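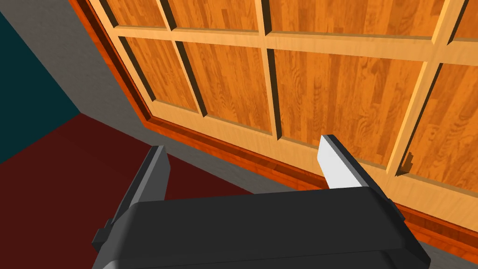
Gripper view from the simulator, fingers open, wood panels ahead. Devness open day.

Went to the Devness open day last week and I've been arguing with myself about it ever since. Two hours, free coffee, a long line for the bathroom. Most people came for the real arm in the front hall. I ended up in the back room, where Greka was showing its simulator on a big screen, and that's what I want to write about.

My view, up front — the simulator was the better demo, and it should have been the main one.

Most visitors gave it a minute. I get it. A black gripper, some rendered wooden panels, a dark red floor. Looks like a video game from a while back. The guy next to me said "so it's a cartoon" and went off to find the sandwiches. But the arm up front was doing one trick, over and over, on a table set up so it couldn't really go wrong. Nice trick. People clapped. What did they learn?

In the back room we got told how much goes wrong. They said a policy gets 3000 tries in there before anyone lets it near a real door, and the early ones are mostly garbage. That's the job. I wish more companies would say it out loud to a room full of parents and local business people.

Also I liked the view from the gripper. You stop thinking about a robot as a little person with eyes up top. It's two fingers and a lot of wood coming at you at a bad angle. No handle anywhere I could see in that shot, just panel after panel. Where would you even grab? I stood there a good while trying to work it out and couldn't, and I've been opening cabinets for fifty years.

Now the complaint. The Stolix people had a banner up that said their kitchen helper was "ready for your home". Based on what? I asked how many real kitchens it had been in and the answer was 2. Two! Everything else was simulated. Simulated wood is very pretty, the grain is lovely, but my cabinets stick in March and one hinge is held on with a screw that doesnt match. I'd want to know about that before I'd want to know about the price.

So put the number on the banner. Simulated tries, real tries, side by side, big letters. Dankwa did something close to this on thier handout, a small table on the back page, and it was the only piece of paper I took home.

Greka says it's coming back next year. Give them the front hall, and more chairs please.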